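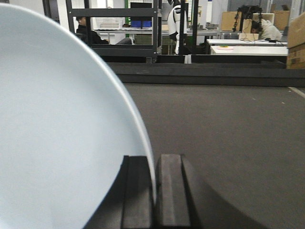 Posted in: Workshop Log / Grippers
3 min read

The second set of finger pads went on the arm on Wednesday evening. The first set, cut from Grendow sheet, gripped well at the flat face and badly at the corners, so anything thin and rigid rotated in the jaws as soon as the wrist tilted. Crockery was the worst case. A rim only gives you a line of contact, and the plate's weight acts a long way from it.

The current limit on the Alva driver is now 700 mA on closing. At 280 the fingers stalled early and reported a good grip with nothing behind it. I would like to go lower than 700 for glazed items, but that needs a proper force reading – the motor current is too noisy at slow speeds.

I also rewrote the closing routine. It used to drive to a position and stop. It now drives until the current rises, backs off a few encoder counts and holds. Position at contact gets logged, and the log for this build stands at 2788 lines, most of them dull.

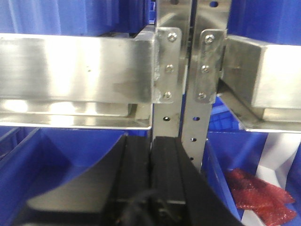 Shelving is a separate problem. Brushed steel throws highlights into the wrist camera, and the depth estimate falls apart wherever one lands on a beam. Fixed exposure helped. Auto exposure hunted whenever a bright edge entered the view, so it is off for good. The bolt heads on the brackets make decent features to track, and I may drop the printed markers if that holds up.

Next job is cable routing at the wrist, then a rerun with the Cultex pads for comparison.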